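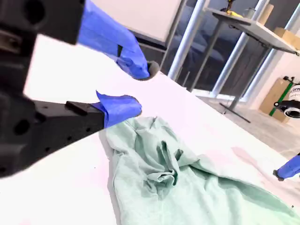 Hikisach, 29 de noviembre de 2021

Informe de avance a Fundación Prusell. Proyecto de ropa recuperada Kinurico, segundo periodo.

Resumen

El periodo empezó en agosto y se cierra con este informe. En estos meses entraron 2597 prendas y piezas de textil de hogar. La clasificación va al día. El doblado va con retraso, y a eso se dedica la mayor parte de estas páginas.

Trabajo en mesa

Las piezas llegan a la mesa arrugadas y retorcidas, como el paño verde menta claro de la fotografía, con la tela recogida en un nudo hacia el centro. El orden de trabajo es el mismo para todas: abrir la pieza, buscar dos esquinas, extenderla, revisarla por las dos caras y doblarla. Las toallas y los paños se doblan en tres a lo largo y después por la mitad. Las camisetas siguen la plantilla que se adjuntó al informe anterior.

Lo que más tiempo consume es abrir la pieza. En los paños finos el doblado es rápido una vez extendidos, pero encontrar las esquinas cuando la tela viene enrollada sobre sí misma puede llevar más que todo lo demás. Hemos dejado de sacudir las piezas en el aire y ahora se abren siempre sobre la mesa, tirando desde la parte recogida hacia fuera. Se pierden menos piezas por el suelo y se ven mejor los defectos.

La mesa blanca se mantiene. Para revisar tejidos claros no es la mejor superficie, pero las manchas de los oscuros se transfieren y se detectan enseguida. En el tablero hay una marca rosada tenue, a la derecha del paño. Queda pendiente probar otro limpiador; el actual no se cambiará hasta agotar la existencia.

Resultados

De las piezas clasificadas, 281 eran toallas y paños de cocina. Se descartaron 17 por rotura o desgaste y pasaron a trapos. El resto está doblado o en espera de doblado, en cajas separadas. Las camisetas y la ropa infantil se contarán en el informe final, cuando termine el repaso de tallas.

Lena Urbańczyk, coordinadora de taller, ha reescrito la hoja de instrucciones. La versión nueva ocupa una sola cara y elimina el paso de planchado, que solo se aplicaba a los manteles. Los manteles salen del proyecto a partir de ahora y se entregan a Semple sin doblar, según lo acordado.

Gasto

No hay desviaciones en personal. En material se ha gastado algo menos de lo previsto porque las cajas de cartón se reutilizan. Solicitamos pasar ese saldo a la compra de una segunda mesa, de la misma altura que la actual. El presupuesto va en el anexo 2.

Próximo periodo

Terminar el doblado atrasado antes de admitir nuevas entregas grandes. Probar la hoja nueva con todo el equipo y corregir la parte de sábanas bajeras, que sigue sin estar clara. Cerrar el recuento de ropa infantil.

Necesitamos respuesta sobre la segunda mesa antes de fin de año para poder imputarla a este ejercicio.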